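Buscar en el cuaderno

Cuaderno de taller, mesa de cocina
25 de agosto de 2024, por Lesia Koval

Domingo, y por eso mismo el taller para mí sola durante casi toda la mañana, con la radio bajita y un café que se me quedó frío en la repisa de la ventana. Quería dejar cerrado de una vez el asunto de la mesa de cocina, que venimos arrastrando desde abril, cuando Toon propuso montar un rincón de desayuno completo en lugar de ir sacando las cosas del armario cada vez que hacían falta. La idea era buena y lo sigue siendo, pero cada uno que pasa por la mesa mueve algo «un poquito» y al final ya no sabemos dónde iba nada (yo la primera, que conste).

Empecé por lo grande. La caja de roble claro con el asa negra es la que más sitio come y la que más discusiones trae. Thijs la prefiere en la esquina y yo la prefiero donde se pueda agarrar el asa sin estirarse por encima de todo lo demás. Medio apoyada en el tapete marrón y medio en la mesa blanca no me gusta nada, porque el borde del tapete hace escalón, pero de momento ahí se queda hasta que llegue el tapete nuevo de Verbruggen.

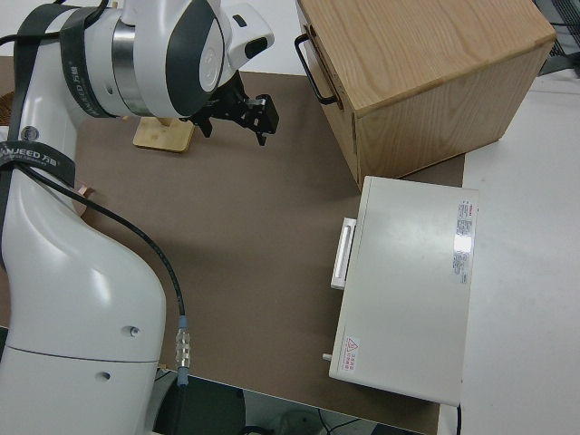 El soporte de las tazas

Me gusta mucho este arbolito de madera, con su base cuadrada y su poste fino. Lo compramos en Josis junto con otras cosas de mesa y es de lo poco que no hemos tenido que cambiar. Los palitos son cortos y eso tiene su gracia: la taza azul verdosa entra bien por el asa y se queda, pero hay que presentarla con calma, buscando el ángulo, como cuando una cuelga el abrigo en un perchero demasiado lleno. Con la rosa hay que fijarse en hacia dónde mira el asa antes de acercarla, que si no acaba una girando la muñeca de una manera absurda.

Probé el soporte pegado al horno y luego en el centro. En el centro mucho mejor, se llega desde los dos lados y queda hueco para dejar una taza en la mesa si hace falta. Marqué el sitio por debajo del tapete con un trocito de cinta, por favor no la quitéis.

El horno y lo demás

El hornito blanco se queda a la izquierda, con el tirador y los dos mandos libres. Encima va la bandeja de madera con la bolsa de lona, que ya sé que no es lugar para una bolsa, pero Lambros la busca siempre allí y no tengo corazón para moverla. El timbre, al fondo, cerca de la pared. El plato de mimbre oscuro con las dos mazorcas, a la derecha, y le da a la mesa una alegría que no esperaba; el amarillo sobre el marrón se ve desde la puerta.

Medí también el ancho libre entre el soporte y el plato: 219 mm. Con eso cabe una mano con una taza sin rozar el maíz. Si alguien cambia el plato por el grande de Nillstead, habrá que correrlo 50 mm hacia el borde, no más.
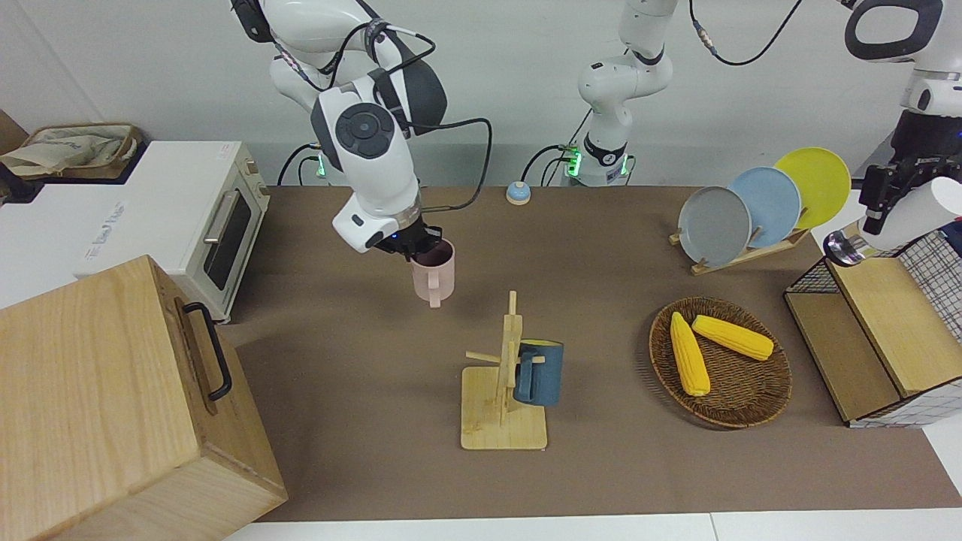 Teun Vandenberghe, al margen: Lesia, de acuerdo con dejar el soporte en el centro, pero yo lo giraría un poco para que los palitos no apunten al plato. Ayer colgué la azul y di con los nudillos en el mimbre. ¿Y no podríamos pedir otra taza del mismo tamaño que la rosa? Las de Kekodano tienen el asa más ancha.

Lo del giro lo pruebo mañana, me parece sensato. Lo de las tazas prefiero hablarlo con Toon, que es quien lleva los pedidos.

Pendiente: tapete nuevo y etiqueta para la balda de abajo.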